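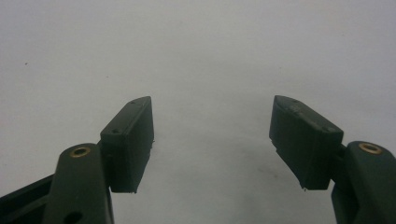

Re: [biwott-users] gripper width drifts between sessions

Hi all,

Picking this one back up, sorry for the slow reply, I had my head in the planner all through March. Quoting Gitau so it's all in one place:

> I'm seeing the reported opening width creep over a long session. Start of
> the day, fully open reads fine. After lunch the same pose is a few
> millimeters short and the replay on the arm closes too early. I'm on the
> Turnwood branch with the default calibration file. Is this the width
> estimator or is it me?
>
> Also, does anyone trust the confidence value? Mine sits near the top even
> when the fit is clearly bad.
>
> Gitau Okoth

Gitau, I don't think it's you! I ran your log through the estimator last night, all 2,623 frames of it, and the drift is in there plain as day. What's happening (I'm pretty sure) is that the fitter finds the two pads by color first and then fits an edge to each inner face. With dark green pads over a pale background that first step is dead easy, and it almost never misses. The edge fit is where it gets sloppy. My pads came out a bit rough along the sides, little burrs and nubs on the plastic, and the fitter happily grabs one of those and calls it the edge. Then the tracker carries that bad edge forward as its starting guess, so a small mistake hangs around and gets company.

Two things I tried:

First, I stopped seeding from the previous frame and re-fit from scratch every 200 frames. That flattened most of the creep. It costs a small hiccup in the timing, but for offline processing who cares.

Second, I added the brass bushings as a check. They're round, they're shiny, and they show up great against the green, one on each arm. If the pad fit and the bushing fit disagree on the width, I throw the frame out and interpolate. You do need decent light for this. Under my desk lamp the highlights blow out and the circle finder goes nuts.

As for the confidence value, no, I don't trust it either. It's the color score with a fancy name. I'd like to replace it with the edge residual, but that would break everybody's thresholds over in Bukovlow, so I want to hear from those folks before I touch it.

The patch is on my branch as width-refit. It's ugly and there's a hard-coded 100 in there that should be a parameter (the minimum number of edge pixels, if you go looking). If you can try it on the afternoon half of your session, Gitau, that's the part I'm curious about. Send me the width plot and not just the error number, please, the shape tells me a lot more.

One last question for anybody running Flerkska for replay: do you clamp the width before or after smoothing? I clamp after, and I'm starting to think that's wrong.

Cheers,
me, from the estimator corner

Recent threads on this list
- Flerkska replay: smoothing window too long?
- Turnwood branch won't build with the new camera headers
- Planner stalls on logs over 3,000 frames
- Where do calibration files live now?

Contact the list owner | Copyright biwott-users contributors | Back to top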